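Grultasau Sim Kit: README

Grultasau is a practice kit for people who want to try out gripper control in simulation before they touch any hardware. You get a simulated arm with a two-finger gripper, a set of recorded episodes, and a small player that steps through them at whatever speed you like. I have been using it since September and I still open it most mornings. It's a lot of fun!

What's in the download

438 episodes, split into 2 folders. The folder called mokgethi has the well-lit runs. The folder called darnerley has the low-light runs, 56 in all, and those are the ones I would point you to first. Everything in both folders is computer-rendered, with the camera view, the joint positions and the finger opening saved side by side for each step.

Getting started

Unpack the archive somewhere with plenty of room, open the player, and pick an episode from the list. The space bar starts and stops, the arrow keys move one step at a time. If the list comes up blank, the player is looking in the wrong folder – set the path in settings.txt and start it again. Settings are only read at launch (this caught me twice).

About the low-light runs

Most beginner kits give you a bright table and a bright cube, and a policy trained on that can fall apart the moment the lights change. The darnerley folder goes the other way. In a lot of it the fingers are nearly all you get, plain gray shapes against something close to black, and your code has to cope with that.

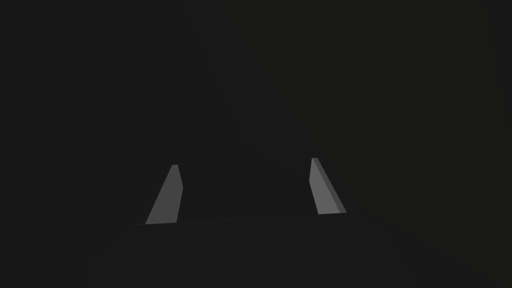 I ran our stock vision model on the whole folder without changing a thing and it did badly, which made me very happy, as it meant there was something to work on. Turning up the exposure in the player helps your own eyes but leaves the saved frames alone. If you want brighter input for training, do it in your loader and write down what you did, so that your scores can be compared with other people's.

Finger opening is stored as a value from zero (closed) to one (fully open). It comes straight from the simulator, so it stays clean even where the picture tells you very little.

Known problems

The 3 longest episodes in mokgethi load slowly on older laptops. The player forgets its window size. Joint names in the log files use an older spelling than the ones in the settings file – a fix is on the list.

Credits and contact

Put together in Trorkesville by Lizelle Oosthuizen, who also answers the mail. Bug reports are very welcome, and reports with the episode number and the step where things went wrong are the best kind. Last edited Mon 12 June.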